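The Cell at the End of Row Four

By Katia Barbieri

The cable cell at Kernemeck's Hadville plant had been down for most of a shift when Trygve Solheim got his coat off. A red light was showing on the controller cabinet and a bin of blue cables was waiting beside the door. He read the fault log standing up, scrolled back through two weeks of it, and then went looking for a flashlight.

Kernemeck makes wiring for commercial ovens and dishwashers. Most of the work in the building is still done by people at long benches, and it will stay that way for a while, as cable is one of the harder things to hand to a machine. A metal bracket is the same shape every time it is picked up. A length of cable has a curl left over from the spool, and it changes shape as soon as one end is moved. The company put in its first robot for cable routing two years ago. It does one job. It takes a thin cable by the end, carries it along a row of prongs, seats it at each stop and lets go. A person then adds the connectors.

The robot is a six-joint arm supplied by an integrator called Akar. Solheim worked for Akar when the cell was installed and moved over to Kernemeck the following year. He is now one of two people in the building who look after it. The other is Fulvio Negri, who ran a crimping press for 18 years before he was asked if he wanted to learn something else.

"I said I'd try it until spring," Negri says. "They never asked me again, so I kept going."

What had stopped the cell that morning was a force limit. The arm had been told to press the cable into the fourth set of prongs and had met more resistance than it was allowed to. It backed off, tried twice more and quit, as it had been programmed to do. The log showed the same thing happening on and off for nine days, always at the fourth stop, and usually in the first hour after the cell was switched on. The operators had been clearing the fault and restarting.

Solheim does not blame them for that. The restart button works, and they have a count to make. But it meant the log was full of short entries with no note beside them, and he had to work out from the times alone what had been going on.

The first thing to check was the fixture. It is a long beam on two posts with a foot under each, and the feet are clamped to the table. The prongs are bent wire, and they are the part that wears. Negri keeps a gauge for them, a flat piece of steel with a notch filed into it, made on his own time. If the notch slides over the prong, the prong is good. He went down the row with it and found that the fourth set was fine. The second had spread a little, enough to put on the list, though it had nothing to do with the fault.

Next came the gripper. The fingers are pads on a parallel jaw, and the pads pick up a film from the cable jacket. When the film builds up the cable slides in the grip, and by the time the arm reaches the far end of the row the slack is in the wrong place. Negri wiped the pads with alcohol and ran a dry cycle. It faulted at the fourth stop.

Solheim then did what he says he should have done at the start, and put a dial indicator on the table. The arm and the fixture stand on the same top, so if the top moves as a whole it makes no difference. If one moves and the other does not, every taught point is off by that amount. He set the indicator against the near foot of the fixture, then the far one. He leaned on each. The near foot did not move. The far foot moved by more than the width of a pencil line and did not come all the way back.

A clamp bolt had worked loose. The fixture had turned very slightly around its other end. At the first stop the error was too small to notice, and at each stop after that it got bigger. The fifth stop would have been the worst of all, except that the program comes into the fifth from a different side and has more room there. The fourth is the tight one.

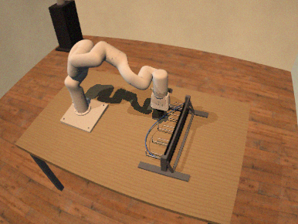
Before anything new runs on the real arm, it runs in the simulator, and that was where the two of them went next. The model of the cell was built by Evaristo Grasso, who works from the company's engineering office upstairs and comes down to the floor more often than he is required to. He had measured the fixture at installation and again last fall, and he keeps both sets of numbers.

Solheim gave him the indicator reading. Grasso turned the fixture in the model by the same amount and ran the program against it. The simulated arm went down the row, and at the fourth stop the contact force climbed past the limit in close to the same place as it had on the floor. He ran it again with the fixture straight and the force stayed well under.

"That's as near to proof as I'm going to get," Grasso said. He saved both runs in the folder with the others.

The model is not good at everything. Grasso treats the cable as a chain of short stiff pieces joined by springs, and how well it behaves depends on how many pieces he allows. With 40 of them the cable droops and bows more or less as it does in life, and a run takes a few minutes. With more it looks better and takes all afternoon. Nothing he has tried gets the curl from the spool right. He has a drawer of cable samples pinned to cardboard, each with the spool number written beside it, from an attempt to measure the curl and put it in by hand. He gave that up in the winter and says he may go back to it.

What the simulator does well is reach and clearance. It will show the forearm coming too close to a post, or a wrist joint running out of travel halfway along a move, and it will do that without bending a prong. The fixture sits at a slant to the arm for this reason. In the first layout it was square to the base and the wrist had to flip over between the third and fourth stops, which took time and once threw a cable on the floor. Grasso tried 33 positions on the screen before he found one in which the arm could do the whole row without the flip. Akar had quoted a longer arm to solve the same problem.

With the cause settled, the repair was short. Negri took the clamp off the far foot, cleaned the thread and looked at the bolt under a lamp. It was sound. He fitted a new one anyway, with a spring washer, and torqued it. He did the near foot to match. Then he drew a line in paint marker across each bolt head and onto the clamp, so that anyone walking past can see if it has turned.

After that the fixture had to be located again. There are two small dimples for this, one at each end of the beam. Solheim put a pointed tool in the gripper, switched the arm to slow hand mode and jogged it to the first dimple, going down the last bit in steps so small that the motion could be heard but not seen. He recorded the point, moved to the second and recorded that. From the two points and the height of the table, the controller works out where the fixture is and shifts all the stops to suit. The individual stops are not taught again. Some shops do teach each one by hand, and Solheim thinks it is a mistake, as the small errors of whoever is holding the pendant get built into the program and stay there.

He ran the row empty at a tenth of full speed, with a thumb near the stop button. He ran it with a cable at the same speed. The cable went in at the fourth stop and the force reading barely lifted. He brought the speed up over the next five or six cycles and then gave the cell back to the operator, Sandro Barbieri (no relation to me, though we spent some time establishing it).

Barbieri loads the bin and takes off the finished pieces. On a good shift the cell turns out 700 of them. He had a question, and it was whether he should go on clearing the fault if it came back. Solheim told him to clear it once, and if it came up again, to call. Negri wrote that on a card and taped it next to the button.

The schedule for the cell has changed a little as a result. The prong gauge used to come out once a month and now comes out every second week. The paint lines are checked at the start of each shift, which takes as long as walking by. The pads are wiped daily. The indicator check on both feet goes on the quarterly list, along with the grease in the lower joints and the backup battery for the encoders, due to be replaced in April. Letting that battery go flat is the one thing Solheim is really afraid of. The arm would lose track of where its joints are and the whole cell would have to be set up from the beginning.

The second set of prongs, the ones that had spread, were changed two days later. They come from a spring maker called Greco in packs that hold more than the plant will use in a year, and Negri keeps the spares in a coffee can on the shelf over the crimping presses. He bent one by mistake getting it in and had to take another.

Visits to Hadville for this article were made in March 2024.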